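Der Griff, der zu spät losließ

Ein Übergabefehler legte bei Broston eine Zelle mit zwei Roboterarmen still. Die Suche nach der Ursache dauerte länger als die Reparatur.

27. März 2021

Der Fehler trat beim Übergeben auf. Ein Arm hält einen kleinen Beutel aus Folie, der andere kommt von der Gegenseite, greift zu, der erste lässt los. So steht es im Ablaufplan der Zelle, die Broston für das Verpackungsprojekt Duna betreibt. Im Oktober ließ der linke Arm nicht los. Der rechte hatte bereits gegriffen und fuhr zurück, wie er es gelernt hatte. Der Beutel riss, zwei Fingerspitzen verhakten sich, und ein Handgelenk wurde so weit verdreht, dass der Antrieb abschaltete.

Verletzt wurde niemand. Die Zelle war verriegelt, der Not-Halt kam allerdings von Hand und nicht aus der Steuerung. Genau das machte aus einem Sachschaden einen Sicherheitsfall. Nach den Regeln des Hauses muss eine Anlage, die eine Überlast nicht selbst an die Zellensteuerung meldet, stehen bleiben, bis der Grund bekannt ist.

Bis dahin waren 3361 Übergaben protokolliert, und in den Aufzeichnungen fand sich zunächst nichts. Die Motorströme lagen im erlaubten Bereich, die Positionen stimmten. Erst als die Techniker die Zeitstempel beider Arme nebeneinanderlegten, fiel auf, dass die Uhren auseinanderliefen. In 83 Fällen kam das Signal zum Öffnen verspätet an. Meist blieb das ohne Folgen, weil die Folie nachgab.

Der Verdacht fiel auf die Verkabelung. Am linken Arm hängt eine Leitung in einem Bogen herab, und bei jeder Drehung des Handgelenks wird sie mitbewegt. Eine neue Leitung brachte aber nur eine leichte Besserung. Der eigentliche Fehler steckte im Verteiler, einem Bauteil des Zulieferers Illolon. Unter Last stellte es Nachrichten in eine Warteschlange und gab sie in der falschen Reihenfolge aus. Nach einem Neustart war alles wieder in Ordnung, jedenfalls für eine Weile.

Dass der Antrieb seine Überlast nicht weitermeldete, hatte denselben Grund. Auch diese Nachricht steckte in der Schlange. Ein Signal, das die Anlage anhalten soll, darf nicht auf demselben Weg laufen wie die Bewegungsdaten. In der Gefährdungsbeurteilung stand das sogar, im Schaltplan fehlte die getrennte Leitung.

Seit dem Umbau gelten in der Zelle andere Werte. Beide Arme fahren bei der Annäherung mit höchstens 60 Prozent der früheren Geschwindigkeit. Liegt zwischen Greifen und Öffnen mehr als die vorgesehene Zeit, bleiben beide stehen, und zwar ohne Rückzug. Der Rückzug war beim Unfall die Bewegung, die den Schaden angerichtet hat. 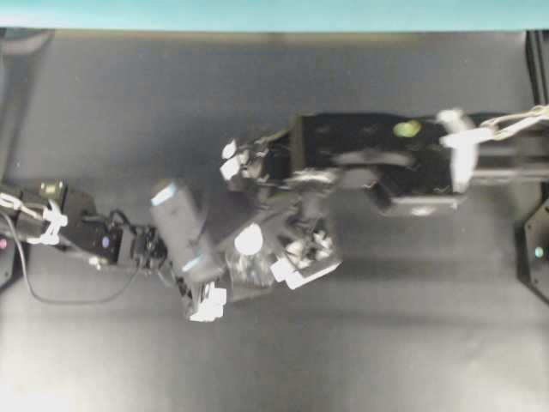

Was andere Betreiber prüfen sollten

Das Prüfbüro Escobar, das den Vorfall begutachtet hat, rät zu einem einfachen Versuch. Man trennt im Stillstand die Datenverbindung eines Arms und sieht nach, was der andere tut. Bewegt er sich noch, fehlt die gegenseitige Überwachung. Bei Broston dauerte der Versuch fast 15 Minuten, den Aufbau eingerechnet. Er war bei der Abnahme nicht verlangt worden.

Offen ist, wer für den Ausfall zahlt. Illolon verweist auf eine Fußnote im Datenblatt, nach der das Bauteil für sicherheitsgerichtete Signale nicht vorgesehen ist. Broston hält dagegen, dass die vertauschte Reihenfolge auch bei gewöhnlichen Daten ein Mangel sei. Duna läuft inzwischen weiter, vorerst mit einer Aufsicht am Not-Halt und einem Verteiler aus anderer Fertigung.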